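Talk notes: Eating together on shift (Skaltenley, November)

Start slow. Wait for the door to shut.

Opening - who ate lunch at a desk today? Hands up. Keep mine up.

Undance: 400 staff, one canteen, 30 minutes for lunch. Queue ate half of that. So people brought crisps. Then managers asked why teams didnt talk to each other.

What we tried first: posters. Skip quickly. No change at all.

Second go, soup. One pot, one price, sit where you like. Tell the lentil story here if they look awake. 75 bowls on the first day, sold out before half twelve, a lot of cross people at the hatch. Good sign!!

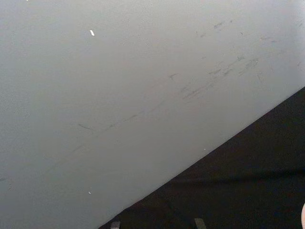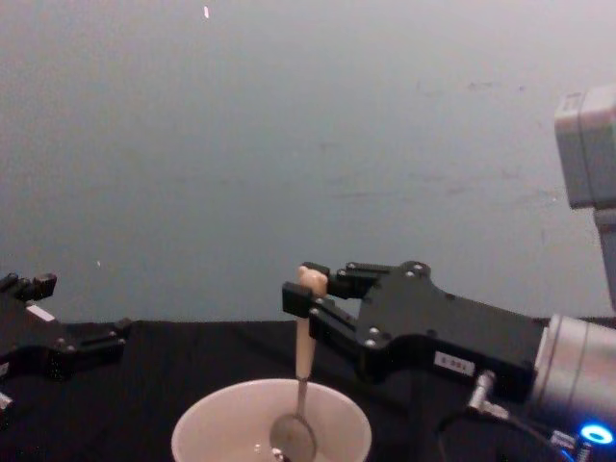

A bowl and a spoon in the second one.

Reading time: 2 min

Pause, drink water.

Why soup works. Cheap. Comes quick. You have to sit down to eat it, can't wander off to a screen with it. Long tables matter more than the food, say this twice. Wukommont site had the same menu but small tables for two, and people sat in the same pairs every day.

Night shift - dont forget night shift. They got a vending machine and a broken microwave. Asked for toast. Gave them toast. Complaints dropped, still not zero.

Trình café did it diferently: staff cook for each other once a month, kitchen pays for the shopping. Lovely but hard to copy. Needs a real kitchen and a boss who'll turn up and wash up.

Costs, only if asked: 200 a week on top of the old budget, mostly bread. Bread goes stale, order less than you think.

What I'd change: longer break. Fought for it, lost. Will ask again in spring.

Last bit - ask them to pick one meal, one table, try it for a month. Then questions. If none, ask the front row what they had for breakfast.

Leave sign-up sheet by the coats.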